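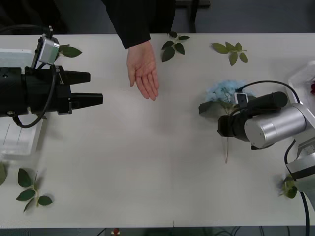

Can people with no technical background come to the Fistari open day?
Anyone can come, and most of the people we expect in November have never stood next to a robot arm before.

COVUMDALE — Fistari will open its workshop to the public for a full day this November, with two-armed robots handling cut flowers and leaves at a long table while visitors watch, ask questions and talk with the people who run them. Doors open at 10 a.m. and the last demonstration starts at 4 p.m. Admission is free.

The flower work is the newest part of the program, and the team can't wait to show it. Hydrangeas, roses and loose greenery are hard going for a gripper. Petals bruise, stems roll, and a sprig of rose leaves never lies the same way twice. During each session a member of the team works at the table between the two arms, setting out flowers and talking visitors through what the arms are doing.

"A steel bracket forgives you if you squeeze it too hard, and a hydrangea doesn't," said Manikandan Venkataraman, who leads the flower project. "We've handled more than 1,000 stems since spring and I still get excited when one goes into place cleanly. I also want people to see the ones that don't. We'll be running everything live, drops included."

Demonstrations will run all day in the main room, each followed by time for questions. There are 70 seats, plus standing room along the side wall. Last year's open day, held in the old Plirkier building across the street, drew 102 visitors to a much smaller space, and several families had to wait outside for a turn. The new room should be a lot more comfortable.

Parviz Nazari, who looks after the open day program, said the questions from last year shaped this one. "People wanted to know how you tell an arm where a stem is, and what happens when two arms reach for the same thing. Florists asked very sharp questions about water and bruising — better ones than we'd been asking ourselves. So we've left much more room for conversation this time."

Cut flowers for the day are being supplied by Talebi, a grower just outside Covumdale, whose staff will be on hand in the afternoon to talk about how stems are sorted and bunched by hand. Flowers that come through the demonstrations in good shape will be put in buckets by the door for visitors to take home.

School groups are welcome in the morning and should reserve ahead with the front desk. Children under 12 need to come with an adult. The workshop is on the ground floor with step-free access from the parking lot, and there are 3 accessible parking spaces by the entrance. Visitors may take photos during the demonstrations but are asked to turn off their flash.

Reporters who would like to speak with Venkataraman or Nazari before the open day can arrange a time through the Fistari front desk.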